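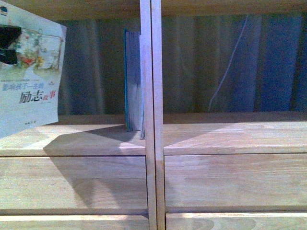

Two books, one leaning, and a whole empty compartment next door. Try telling a machine what "tidy" means.

Blog > Robots at home > Chores

I've been a bit obsessed with bookshelves this month. Laundry gets all the attention when people talk about household robots, and fair enough, folding a shirt is wild! But I reckon shelving a book is the better test, and I've come around to thinking it's harder than it looks.

Take the leaning one, the softcover with 励志故事 on the front (inspirational stories, more or less, for kids). The cover has a bit of a curve in it. You or I would pinch it by the edge, stand it up and slide it in beside its neighbour without a thought. A machine has to work out where the cover stops and the shelf starts, squeeze hard enough to hold on but not so hard that it creases, and then turn the thing in a space with an upright on one side. And then it has to let go! Softcovers flop. With only one other book for company, there's not much to lean on.

The second book is a different headache. It's standing up fine, but from the front you only get a slice of teal-green and some page edges, and the rest is behind the divider. Is it a thick book or a thin one? I'd just reach in and feel. Shamim Durrani, who reads this blog and tinkers with arms in her garage, wrote to me that reaching in and feeling is still the bit she'd pay good money for.

Her own shelf program, which she calls Prustholm, has had 400 tries at putting away paperbacks. She's up to 43 clean ones in her favourite stretch of testing, and she's thrilled, and so am I. Hardcovers go much better. She reckons picture books are the worst, all that slippery cover and no spine to speak of.

Then there's light. A big diagonal shadow falls right across that pale wood and over the front of the shelf, with a crisp edge that could pass for the edge of something solid. Older vision software used to trip over that sort of thing constantly. The newer stuff copes far better, from what I've seen, and that's the part that has me hopeful.

So can they do it yet? Slowly, sometimes, with the right book. I'd still happily give one a go on my kids' shelves, where the colour order changes by the hour. Next time I want to get into cutlery drawers, so if you've got a good one (or a dreadful one), send me a note.

Search this blog Go

Contact | © Angeliki Christodoulou | Back to top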